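Cleaning a Glass Door with Frosted Film

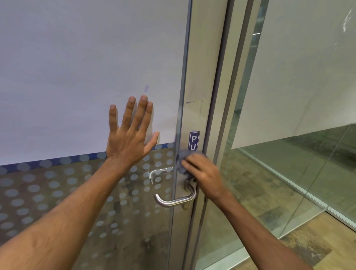
Wiping the metal stile just above the lever handle, free hand braced on the film.

Film scratches more easily than bare glass. Use a soft cloth and 2 drops of dish soap in a quart of water - no ammonia, no scraper.

1. Spray the cloth, not the door. Liquid at a film edge will lift it.
2. Wipe the film from top to bottom with light pressure. Small colored smudges may need a second pass.
3. Do printed dots and bands last, along the print.
4. Fold the cloth to a clean side for the stile and handle. Go around stickers, never across a corner.
5. Dry the handle mounting plate.

Change the cloth after 2 doors.

Filed under: Glass, Doors
Views: 1,337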